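Climate > Talks > Newsletter
Wednesday, from the Prestholm desk | 4 comments

Delegates in Prestholm spent the morning on whether coastal towns "should" or "may" move uphill. The sea was not consulted. 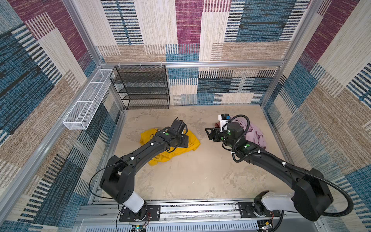 Patterned walls, two crumpled cloths.

The Drarov draft now has 721 brackets, up about 200 since breakfast.

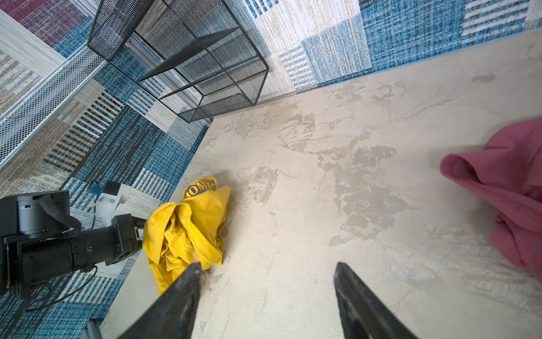 Last changed: Wednesday, 4 p.m.

Chraibi wants the flood fund settled first. Grereo wants lunch.
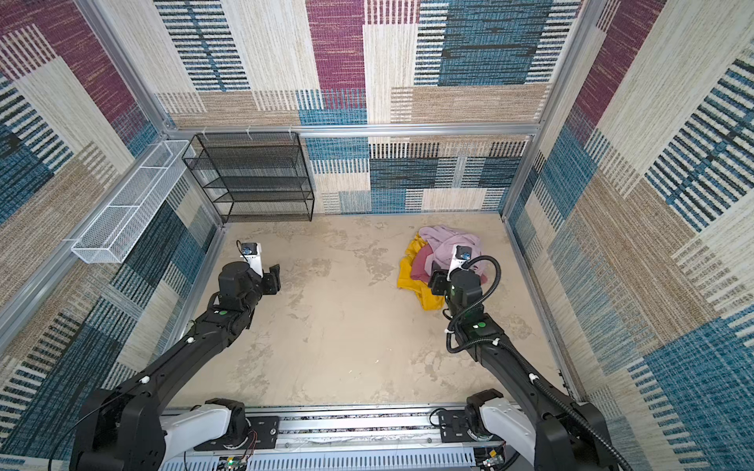 Page updated Wednesday evening

Talks resume at 3.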